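세탁공장 다니는 분들 게시판 맞죠? 글 좀 길어요 급하게 씀

저희 Rasstead 2공장, 리넨 마무리 라인이고요. 2월부터 Flotemis 쪽에서 양팔 로봇으로 천 집는 작업 들어왔습니다. 회사 말로는 "사람 줄이는 거 아니다" 인데... 글쎄요. 다른 데는 어떤지 궁금해서 올려봅니다
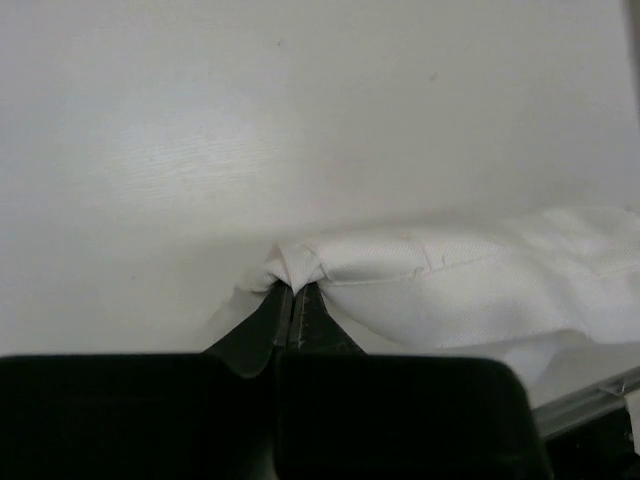 흰 천 하나 놓고 하는 작업
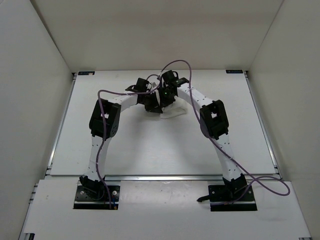 ## 댓글

**다림질십년** · 오전 7시
우리도 작년에 비슷한거 들어옴. 사람 안 줄인다 해놓고 나간 자리를 안 채움. 그게 줄이는 거지 뭐

**minari_106**
두 번째 사진 그리퍼 둘이 가운데로 모여있네. 저렇게 한 장 잡고 있으면 하루에 몇 장이나 하나요? 저희 라인은 한 조가 오전에만 1801장 나가는데

**글쓴이**
속도는 아직 사람이 훨씬 빨라요. 근데 야간에 돌린다고 함. 야간수당 받던 분들이 제일 예민하고요

**다림질십년**
거봐 야간부터 없어진다니까

**손목보호대필수**
저는 좀 다르게 봄. 손목 수술 2번 했어요. 천 모서리 찾아서 집고 펴고 그거 하루종일 하면 손가락 마디가 나가요. 그 일 기계가 가져가면 솔직히 고마움. 대신 검수로 옮겨주고 시급 그대로면

**minari_106**
시급 그대로면 << 이게 문제죠. 저희는 검수로 가면서 숙련수당 빠졌어요. 같은 사람인데 급수가 내려감

**글쓴이**
헐 그건 못 들었는데. 저희는 Prudusetti에서 하는 교육 받으면 "설비보조"로 직무명 바꿔준대요. 수당 얘기는 종이에 없음

**정비반막내**
정비쪽입니다. 첫 사진 보면 손가락 안쪽에 톱니같이 골 있죠. 저런 부분은 저희 공장 기준으로 보푸라기 점검 대상이에요. 누가 닦느냐? 결국 옆에 있는 작업자가 닦음. 직무기술서에 없는 일이 슬금슬금 늘어납니다. 교육 받기 전에 청소랑 재가동이 누구 담당인지 문서로 받으세요 꼭

**다림질십년**
그리고 천 얼룩은 누가 봄? 첫 사진 박음질선 바로 위에 희미하게 분홍빛 자국 있는데. 사람은 집으면서 바로 빼놓잖아

**정비반막내**
그건 검사 공정 따로 두면 되는 거고요. 집는 일이랑 섞어서 욕하면 얘기가 안됨

**다림질십년**
따로 두면 그 공정에 사람이 붙어야지. 몇 명 붙일건데? 말이 쉽지

**손목보호대필수**
두분 다 맞는 말인데 싸우지 마시고ㅠ 저는 전환배치 면담 때 세 개 적어갔어요
- 기본급, 수당 항목별로
- 기계 멈췄을 때 수작업 물량 목표 그대로인지
- 원래 자리로 돌아갈 수 있는지

두번째가 제일 중요했음. 기계 서면 사람이 메꾸는데 목표는 기계 기준이더라고요

**글쓴이**
와 이거 캡쳐해서 조원들 단톡에 올렸어요. 면담 다음주라 급했는데 감사합니다

**minari_106**
결과 나오면 글 좀 남겨줘요. 저희도 다시 따져보려고요. 숙련수당 건

**글쓴이**
넵 종이 받으면 올릴게요. 지금 교대 들어가야되서 답글은 저녁에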